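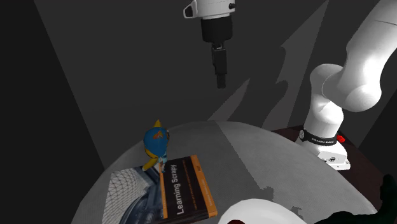 Fig. 3: Simulated tabletop cell with arm, round table, book and small figure.

3. Planning and budgeting your cell

Before you ask anyone for a quote, build the job in Ekia first. It's the best part of the whole set-up, and you can change your mind as often as you like!

3.1 Open Costigan Planner and choose New Cell.

3.2 Enter your table size and the height of the arm's mounting surface. Measure the real bench if you already own one.

3.3 Load objects like the ones you'll be handling. A flat book and a small upright toy make very different demands on a gripper, so try both.

3.4 Enter your spending limit under Budget. Leave 30 per cent unallocated – cabling, guarding and freight always want their share.

Note: Clundent bench kits come in two widths, 105 cm and 53 cm. The narrow one suits a classroom, but check the arm's reach before you order. 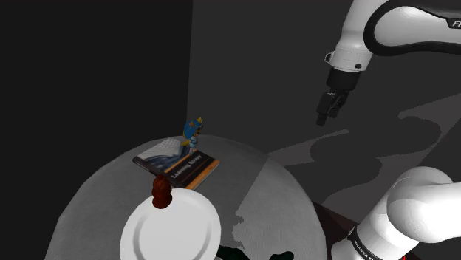
3.5 Run the job from several viewpoints and watch the elbow as well as the fingers. People often budget for the space around the table and forget the space the arm swings through behind it.

3.6 Save the parts list and print it. Item 626 is the mounting plate, sold separately.

Caution: A clean run in simulation doesn't replace a safety assessment of the finished cell. Book the assessment before the arm is delivered.

Note: Prices in the Baderine catalogue are reviewed every July. If your funding lands later in the year, refresh the list before you submit it.

Section prepared by Ľubica Kratochvíl, March 2025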